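## About Bramwell Student Voice

Hi! I run the student advocacy program at Bramwell, and I've been asked to write this page because apparently I talk about it the most (fair enough). We train uni and college students to speak up on campus, whether that's chairing a club meeting, running for student council or sitting across the table from someone they really, really disagree with.

Our first workshop had 17 students in a borrowed lecture room in Rendlow, and it ran so late we missed the last bus. Last February we had 70, from 19 campuses!

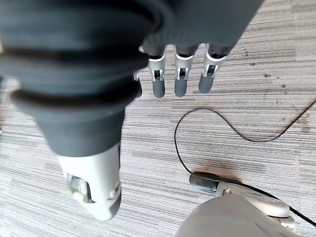 *Words by the program coordinator, Bramwell Student Voice | Mon 11 April*

Most of our year builds up to the Onia Weekend, when everyone comes together for two days of debates, media practice and a lot of toast. We don't belong to any party or faith group, and we don't tell students what to think. I do get bossy about listening, though. You'll argue the other side at least once, and you'll probably hate it for the first ten minutes.

Places cost $300, meals included, and we can cover the fee if money's tight – just tick the box on the form. Applications for the next program are open now, so come and say hello!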